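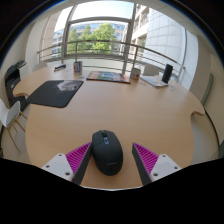 A computer mouse on a wooden table.

How Did the Computer Mouse Get Its Name?
Aro Children's Museum - Learning Pages

Many English words have more than one meaning. A mouse can be a small animal with whiskers, or it can be a tool for moving a pointer on a screen. When an old word is given to a new thing, language experts say that the word has gained a new sense.

Early computer mice had a cord that looked like a tail. Most people think this is how the name began.
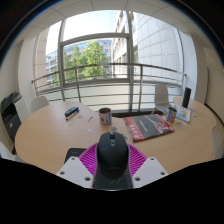 Animals have lent their names to many other things. A crane is a tall bird with a long neck, and it is also a machine that lifts heavy loads. A bat flies at night - but a bat is also used to hit a ball. The two kinds of bat only sound alike, as their names come from different old words.

Visitors to the museum's Word Room have collected 132 animal words of this kind. The list is kept on the wall beside the Odano Stairs.

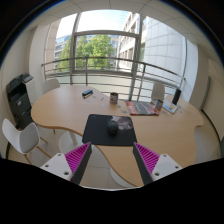 Some words travel between languages as well. In German the computer mouse is called "Maus," and in French it is "souris." Both words also name the animal.

Try It Yourself
Find 2 animal words that have a second meaning. Draw both meanings side by side and write a sentence for each.

Words to Know
Sense: one of the meanings of a word.
Pointer: the small arrow that moves on a screen.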